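Workspace preparation for hand-held gripper recording

Workspace preparation is the set of rules followed before a person records tasks with a hand-held gripper. The rules cover the table, the items on it, the light and the gripper itself. They are written down in house guides, which differ from one group to the next. One of the more widely copied is the Cliltgate guide, drafted by Selorm Wumbei and Mireille Azar and released on 28 May 2021.

Background

Early recording sessions were set up by habit. Operators moved mats and lamps between takes, and the changes were seldom logged. Ama Ankrah reviewed 440 takes for the Ametepe project and set aside 42 of them for unlogged changes to the table. Her notes became the first draft of the surface rules.

Surface and items

The Cliltgate guide allows any flat, stable table. Glossy tops are permitted, but the operator must note where glare falls. Mats, trays and cloths count as part of the setup and stay in place for a full block of 100 takes. A mat may be woven or smooth. If it shifts during a take, the take is kept and marked – it is not repeated under the same number.

Gripper check

Each block opens with an open-finger check. The operator holds the gripper over the table with nothing between the fingers and keeps it still for a short time. Both inner faces should be in view of the gripper's camera, along with a clear stretch of the work surface. Shadows from the gripper are accepted. Dust on the fingers is wiped off before the first task begins. 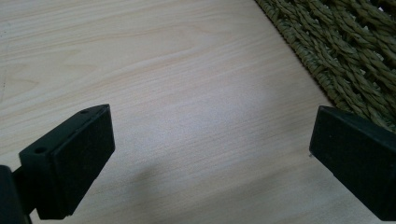
Logging

The log lists the table, the mat, the lamps and the operator's initials. Under the Brullon variant, written by Kwesi Akpalu, a new entry is also needed after every 200 takes, even when nothing has been moved. The Junness variant drops this rule and asks for a second open-finger check at the end of each block.

Criticism

Mohammed-Awal Ansah has argued that fixed setups make recordings too much alike, and that mats and lighting should be changed on purpose between blocks. Later copies of the guide allow this as long as each change is logged.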